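Clurkport Robotics Club: Frequently Asked Questions

Who can join?
Any student in grades 9 through 12. You do not need to own a robot or know how to code. New members can start in any month, but most come in before the Pavitz Cup sign-up closes in March.

When do you meet?
Mondays, 4 p.m. to 6 p.m., in the shop room behind the gym. The room opens a few minutes early for teams that need to charge batteries.

What does it cost?
Dues are $24 a semester. Parts and tools stay in the club room and are shared by all teams.

What is the Pavitz Cup?
A one-day contest for school teams. Each team brings one arm and runs it through household tasks. The top score is 900 points, and a team needs 500 to reach the afternoon round.

What are teams working on this semester?
The cloth task. The arm has to pick up a cleaning cloth by a corner, lift it, and fold it on a marked square.
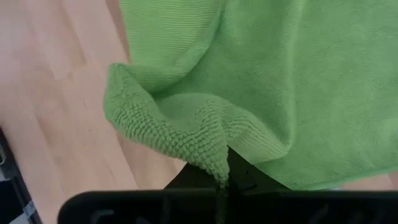 Cloth is worth more points than blocks or cups, and it takes most teams longer to learn. A block keeps its shape when you grab it. A microfiber cloth bunches up, and the two sides may not look alike to the camera. On the green one, one side is fuzzy and the other has a bumpy waffle weave, so teams should practice with both sides facing up. A grip counts when a corner is held between the finger and the plate.

Which arm do we use?
The Drorkano kit arm. Code is written in Kurup, and we teach it in the first 4 meetings.

Can I bring my own cloth?
Yes, for practice. On contest day the judges hand them out.

Can parents watch?
Yes, at any meeting. Please sign in at the front office first.

How do I sign up?
Pick up a form in the shop room and return it with your dues.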